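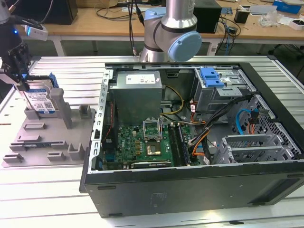
Gavalas has put two robot cells into regular operation on the computer teardown line at its Rolport refurbishing site, the company announced today. The cells handle the removal and sorting of parts from retired office desktops, work that was previously done entirely by hand. Each tower is placed on its side on a slatted aluminum table with the side panel off, so that the drive cage, the power supply and the memory slots can be reached from above. Hard drives are held upright in a 3D-printed fixture tray next to the case, where the gripper can take hold of a drive from the top with its label exposed.

Home > Newsroom > Operations

ROLPORT, Jun 13, 2019 - The installation was carried out with Varkell, which supplied the cell controls and the part-handling software. The first cell was commissioned in February and ran alongside the manual benches before being released for normal work. The second followed once the fixture design had been settled.

The two cells together are planned for 900 desktop units per week. Target time for the removal of drives and memory is 13 minutes per unit, including placement in the outbound trays. Units with damaged cages, seized latches or nonstandard screws are returned to a manual bench.

The change affects 30 technicians on the teardown line. No positions have been cut as part of the project. Technicians now open the cases, inspect the wiring, load the tables and clear faults, and a part of each shift has been moved to drive testing and board grading. Work at the cells rotates every two hours. Gavalas has also revised the pay scale so that cell operation is graded at the same level as board testing.

"Most of the strain in this job came from pulling drives and connectors all day with the same hand," said Dima Zein, operations manager at Rolport. "The technicians asked for that part to be moved first. They also told us where the early fixtures were wrong - the posts were too close together for some caddies - and the current tray follows their drawings."

Training for the cells takes place on site and covers safe entry, restart after a stop, fixture changes and the handling of rejected units. All technicians on the line have completed the first module. The second, on editing pick positions for new case models, is open to anyone who has worked at a cell for a full month.

Fixture trays are printed at the site and stored by drive format. A worn or cracked tray can be replaced by the operator without a service call. Case models are registered in the Brutness inventory system, which passes the layout of each unit to the cell when its asset tag is scanned at intake.

Cables are still disconnected by a technician in most units. Varkell and Gavalas are testing a routine for the drive data cables, but it has not been released for use on the line. Power supplies also remain a manual task.

Media inquiries should be directed to the Gavalas press office.

Newsroom | Services | Sites | Careers | Contact

We use cookies to improve your visit to this site. By continuing to browse, you accept our cookie policy.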